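**Ticket: kitchen counter, toaster keeps cutting out**
Opened by: Greer Cairns
Status: still open, sort of

Hi Donal - me again, sorry! The Vullska toaster is doing its thing where you push the lever down and it pops right back up. It started in May and it's worse in the mornings, especially when the kettle has just been on. I've emptied the crumb tray, tried both slots and moved the plug to the other outlet. It took me 11 tries to get two slices done today.
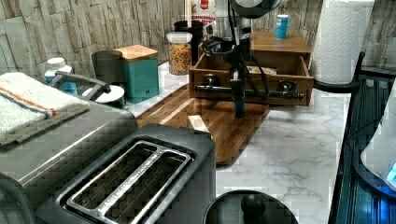 My first guess was the lever, but now I'm leaning toward crumbs down inside. I can get a pastry brush between the guard wires in those two long slots, but not far enough to do much good. I've been leaving the folded towel with the orange and blue stripe over the end of it, and yes, I know, it's coming off before I plug anything in again.

**Update, 5 p.m.** Unplugged it, turned it over the sink and shook it (so many crumbs!). Let it sit, plugged it back in, and the lever held for up to 5 minutes with no bread in. Then I tried a bagel and - pop. So the crumbs weren't the whole story. Next up is clearing the counter and giving the toaster oven a turn.

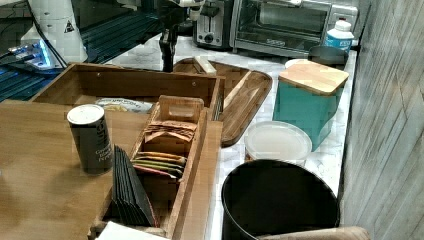

*Toaster and toaster oven, back of the counter by the wall.*

Could you bring your outlet tester over? If the outlet's fine I'll call Moncrieff about a repair. Please don't order a new one yet, I like this one.

- Greer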